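Bench Notes: the gripper bake-off, part two

Readers of the last newsletter will remember that we promised a winner by May. It is now well past May, and what we have instead is a spreadsheet with 643 rows and a better understanding of why the people who sell grippers film their demos with foam cubes.

For anyone who joined since, the question was a simple one. We have one arm, money for one gripper, and a list of household objects that a kitchen robot ought to be able to pick up without an incident report. Three candidates made the shortlist. The Rocha is a two-finger parallel jaw, well made and dull. The Takus has three soft fingers that curl, and everybody who sees it wants to shake hands with it. The Promthorpe is a suction cup on a spring with a very confident brochure.

We ran all of them in simulation before spending anything, in the kitchen we have been building on and off under the project name Grindadham. It's a U of marble counters with a strip of floor up the middle, and the arm has to reach things on the near side and on the far side without putting its elbow through the wall. The marble was Jérémie Fleury's choice. He says it's there to give the depth estimator some texture to chew on. I think he likes marble.

The hamburger was also Jérémie's. We needed something wide, squashy on top and made of layers that would rather not stay together, and the object library had one. It has since become the unit of account around here. When somebody says a controller change cost us two burgers, the room goes quiet.

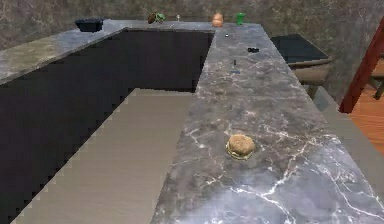 Each gripper got 300 attempts at the burger, split evenly between the stock position controller and the force-limited one we wrote over the summer. An attempt counted if the thing left the counter in one piece, traveled to the far side and was set down the right way up. We argued for most of a morning over whether "the right way up" was fair to the suction cup. The suction cup's supporters lost that argument and then, in due course, most of the attempts.

The trouble with suction on a bun is the dome. A cup wants a flat patch and a bun doesn't have one, so the controller hunted over the top of it like a man looking for his glasses. When it did seal, it lifted the top bun with great authority and left lunch behind. Our physics model holds the layers together with a joint that breaks past a set force, and Promthorpe's gripper found that force early and often. On flat things it was the fastest of the three by a wide margin. If your kitchen contains only trays, buy it today.

The Rocha did what parallel jaws do. With the stock controller it closed until something told it to stop, and with a hamburger nothing does. With the force limit on it became almost polite. It also handled the cup well from nearly any side, which I hadn't expected given how little room there is in that back corner. It doesn't care for small flat objects. The fingertips come down on either side of one, meet the counter, and sit there pushing on the marble until the watchdog gets bored.

The Takus was the crowd favorite and I went in determined to dislike it. Soft fingers are slow to close, hard to model and harder to calibrate, and ours has a simulated finger stiffness that I would describe as a family recipe. It was very good on anything rounded. It was also the only one that picked up the burger at an angle, noticed, and straightened it on the way down, though I should say that the noticing was done by the controller and the fingers just went along with it.

Then there are the cameras, where I lost most of a week. We compared two mounting positions, one out on the wrist and one high up looking down the length of the kitchen. The wrist view wins close in, as you'd think. From farther off it spends a lot of its life admiring countertop. The high view sees the whole job but gives the small items so few pixels that the detector has to take them on faith. One dark speck on the right-hand counter has been labeled a clip, a crumb and, for one memorable afternoon, a second robot.

The obvious fix was to render bigger. We tried it, the frame rate fell over, and the controller began reacting to where the burger used to be. So we are back at the small size with the jagged cabinet edges, and I've stopped looking at them.
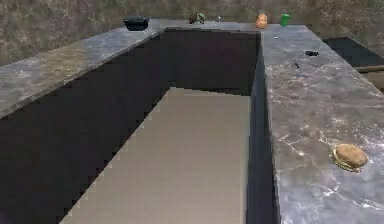 The Grindadham kitchen, with the burger on the near counter and the green cup at the back right corner.

What I'd pass on to anyone running the same sort of comparison is to fix the controller first and the gripper second. We did it the other way around. The gap between our two controllers on the Rocha was larger than the gap between the Rocha and the Takus on either one, and had we stopped after the stock runs we would have written off a perfectly decent gripper for being badly brought up.

Also, randomize your start poses before you show anyone a chart. Our first chart was lovely. Every attempt in it began from the same spot, and the Takus had more or less learned the counter by heart. Once we moved things around between runs its lead shrank to something you could explain with a coffee spill. The corrected numbers are in the members' folder, dated 25/10/2023. Please delete the earlier file. I know at least one of you has it on a slide.

Cost comes into it too. The Rocha is 599 for the basic kit and the Takus is 1000 without the spare fingers, and everyone who owns one says you want the spare fingers. Promthorpe prices on request. We requested. We are now on a mailing list.

My own vote goes to the Rocha with the force-limited controller, plus a pair of thinner fingertips for the flat things, which Jérémie thinks he can print. He is voting for the Takus and has asked me to record that he considers my position "emotionally safe." The suction camp has asked for a rerun with a smaller cup, and they can have one as soon as somebody from the suction camp writes the config file.

Still to do before we order: the runs with the stemmed glass, which all three grippers have so far treated as a rumor. The depth camera looks straight through it, the detector changes its mind about it from one viewpoint to the next, and the planner, told there's nothing there, drives accordingly. I have ideas about this. So did the last three people who tried.

If you have a burger-safe grasp planner lying around, or you've run soft fingers on a real arm for longer than a demo, write to the usual address. Logs are welcome in any format except screenshots of logs.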